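We use cookies to remember your reading preferences and to count visits. Accept all | Manage settings | Sign up for article alerts

3. How the Stenport pastoral letter was heard

3.1 Material

Pastoral letters are among the least read of public documents. They are written with care, sent out with a covering note, and then read aloud by someone who first saw them in the sacristy. The letter on remarriage and communion issued by the diocese of Stenport in January was no exception. It ran to four pages, of which one paragraph, the third, has produced all the trouble and nearly all of the data used in this section.

The paragraph says that divorced and remarried parishioners "are not to be met at the door with a list". It doesn't say what they are to be met with. Priests in the diocese were left to supply the rest, and they supplied it freely. We collected recordings or written texts of the homilies given on the weekend the letter was read, along with parish newsletters and letters to the diocesan paper. After removing duplicates, and one homily that turned out to be entirely about the boiler fund, we had 236 items.

Each item was coded by two readers for its stance towards the letter (welcoming, cautious, hostile or evasive) and for the authority it appealed to. Where the readers disagreed, Talha Yousafzai read the item and decided. He was asked to do this more often than any of us had planned for, chiefly over the line between cautious and evasive, a line that the clergy of Stenport seem to have spent their working lives rubbing out.

3.2 Stance

Open hostility was rare and, where it occurred, brief. The commonest stance was evasive. A typical homily of this kind praised the bishop for his courage, reminded listeners that the teaching of the Church had not changed, and moved on to the Gospel of the day before anyone could ask how both could be true. Several priests described the letter as "rich". In our material the word is applied only to documents that the speaker doesn't intend to discuss further.

Newsletters were bolder than homilies. We put this down to authorship. The newsletter is often written by a parish secretary, who has met the couples concerned, knows which pew they sit in, and has sometimes done the paperwork for their children's baptisms. Where homilies talked of "situations", newsletters talked of people, and in a number of cases came close to naming them.

Letters to the diocesan paper were split more evenly. Welcoming correspondents tended to quote the paragraph itself. Hostile ones tended to quote other correspondents, so that by the end of the run some of them were arguing with a version of the letter that had passed through three pairs of hands and picked up a good deal of heat on the way.

3.3 Comparison with Pernamar

The neighbouring diocese of Pernamar had issued a letter on the same subject, and the two are often mentioned together. Priedītis has argued that the Pernamar letter was better received because it was clearer. We are less sure. It was certainly longer. It was also sent to priests well ahead of its reading, with an invitation to a day's discussion and lunch, and we suspect the lunch of doing some of the work that Priedītis gives to the prose.

When the Pernamar homilies are coded on our scheme, the share of evasive items falls and the share of cautious ones rises by much the same amount. One may read this as evidence of a franker clergy. One may also read it as evidence that a priest who has been given a day to think about a difficult paragraph will find a more respectable way of avoiding it.

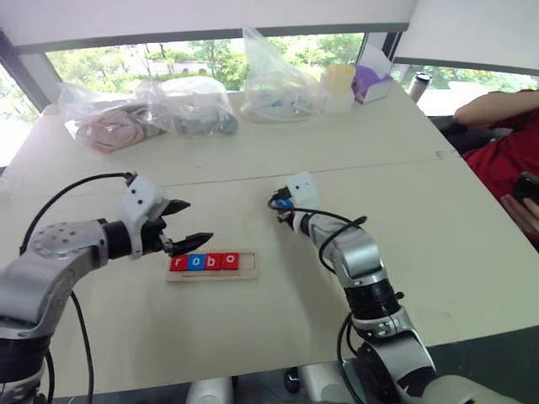 Figure 3

3.4 Appeals to authority

Mercy was invoked in nearly every item, by all sides. It is hard to find a Stenport Catholic who is against it. The differences lie in what it is set beside. Welcoming speakers paired mercy with the Gospels, most often the woman at the well. Cautious speakers paired it with truth, usually in the same breath and with truth coming second, where the stress falls. Hostile speakers paired it with the word "false".

Appeals to Rome were frequent and seldom specific. Speakers on opposite sides claimed the Pope's support, often from the same remark, which most of them appear to have met as a headline. Only a few gave a source. Canon law was cited less than we had expected, and almost wholly by laypeople; the clergy, who had been made to study it, left it alone.

The bishop himself was cited least of all. In his one later comment, printed in the diocesan paper on 7 May 2018, he said that he had been "grateful for the conversation" and had nothing to add to the letter. We coded this as evasive, without needing to trouble Yousafzai.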